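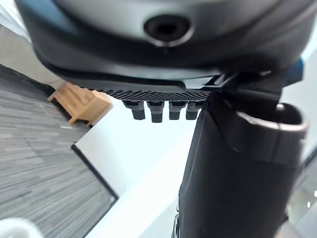 Gray plastic housing with a silvery band and a round recessed opening, up close.

Vernstead night bus cut back to weekends from June

VERNSTEAD - The 201 night bus will stop running on weeknights in June, the town's transit office confirmed late Sunday. Weekend service stays. For now.

The change hits riders between Kikov Street and the hospital loop, the only stretch of town with any bus after midnight. Last weeknight departure will be 11:40 p.m. from the depot. After that, nothing until the 5:15.

Transit office blames fuel and overtime. Ridership too: the line carried 1,296 weeknight passengers in the whole of last quarter, well under what the budget assumed. Riders at the Kikov Street stop said the count misses people, as the fare reader on the older buses was out for most of the winter and drivers waved everyone on.

"I get off at half past twelve. What am I supposed to do, walk?" said a nurse's aide waiting for the outbound bus. It is 2 miles from the stop to her door, no sidewalk for the last part.

Golestani, the bakery on the corner of Mill and Third, has staff starting at 1 a.m. and says 13 of them use the bus. The shop is looking at a shared van but hasnt priced it yet. A shift change was also floated. Not popular.

The contract for the route is held by Niltero, which also runs the school buses. The company said no drivers will be laid off and that weeknight crews will move to the early morning routes, where trips have been getting canceled for lack of staff. Drivers have not seen a new schedule.

Monthly passes already bought for June will be honored on all other lines. Refunds on the night supplement can be claimed at the depot window, weekdays 8 to 4, bring the pass and a photo ID. No online refunds. The office said a web form was "being looked at."

Weekend times do not change: every 40 minutes, last bus 2:20 a.m. The stop outside the old post office stays closed untill the water main work is finished, use the one across from the pharmacy.

Written comments go to the transit office, second floor, town hall. A public meeting is planned before the cuts start, date and room still to be set.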